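Ellent lends out wire stands for drying and storing knit hats

May 3, 2025

Ellent, the household lending library on the ground floor of the old Skinner building, has added black wire stands for knit hats to its catalog. The stands went on the shelf after a trial that started in March. Members can borrow 2 at a time for 20 days, on the same terms as the steam irons and sock boards.

The stand is made of thin rods that rise to an open peak above a rectangular base. A beanie goes over the peak with the crown at the top, and the ribbed edge hangs down on both sides. The base stays clear of the fabric, so air can reach the inside of the hat from below. The work is done on a pale wood table with a smooth, matte top. 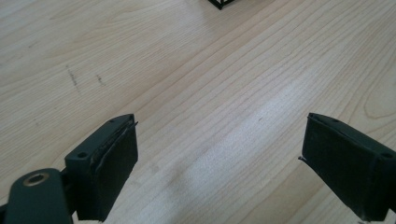 Roswitha Kofler

Table surface matters more than the stand in most cases, according to the handling sheet that comes with each loan. A rough or splintered top catches loops in the knit, and a snag in a ribbed edge tends to run. The sheet asks borrowers to wipe the table with a dry cloth first and to check for raised grain. Small scuffs in a smooth finish do no harm. Colored polish does, and should be left off any table used for damp wool.

The sheet was written by Magdolna Mészáros, who ran the trial. It covers hats only. Scarves and gloves are handled flat, and the stand is not rated for either. Wet hats should be pressed in a towel before they go on the wire, as the weight of the water pulls the crown into a point. The test hats were a mix of wool, cotton and acrylic, and acrylic kept its shape best.

Fitting a hat

The method for one hat is short. Set the stand on the table with the base flat. Open the edge of the hat with both hands and lower it over the peak. Pull each side down by the same amount, then smooth the fabric from the crown outward. A second hat can lie flat on the table until its turn. Two colors, pale pink and gray, are enough to tell the hats apart at a glance.

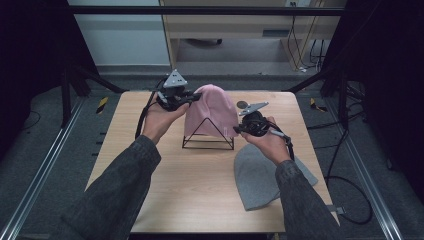

Laying a hat flat

Hats that will be stored and not dried do not need the stand. The sheet gives a separate method for these. Lay the hat on the table, close the open edge and press the air out from the crown toward the rib. Do not fold the rib back on itself – a fold left in place over the summer shows as a line in the fall. Thick knits are stacked no more than two high.

Mészáros also recommends checking the surface of each hat for loose threads while it is flat. A stray thread should be drawn through to the inside with a blunt needle. It should not be cut, even when it is short. Pilling can be taken off with a fabric comb, worked in one direction with light pressure.

The lending desk keeps combs and needles in the drawer marked Tririrness, the name of the sewing group that meets there. They are free to use on site and are not lent out. Gray knits show light lint more than other colors, and a lint roller is kept in the same drawer.

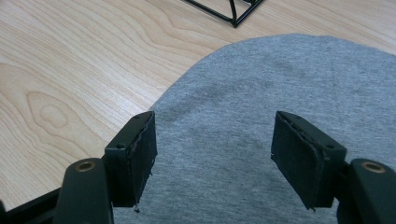 Can the stand be used for a heavy winter hat with a lining?

Use it only when the hat is dry. The load limit on the handling sheet is 800 grams, but a lined hat dries too slowly over the wire and the lining may crease at the peak. Dry it flat on a towel, turn it once, and move it to the stand for the last stage.

Loans are booked at the desk or through the member page. Clive Greenwood handles returns, and stands with a bent rod should be given to him directly and not put back on the shelf.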